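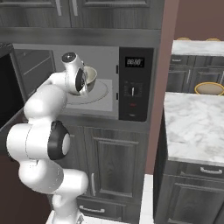
Sestico kitchen set: simulated microwave chores

Everything in this set was rendered. The arm, the bowl and the marble were never in a real kitchen, and a policy trained only on this should not be sold to anyone as a kitchen helper.

Contents: 100 episodes, 2 tasks (bowl in the microwave, door shut). 7 episodes are held out.

Known problems
The clock reads 88:88, so don't use it for timing. With the door closed the bowl is only a dim shape behind dark glass, and our labels there are weak.
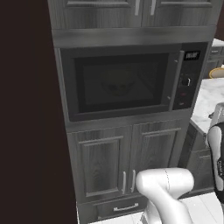 Last updated: February, by Oana Nedelcu

Results
The Lungu baseline finishes 70 held-in episodes. We have no numbers from hardware and would distrust a claim of any.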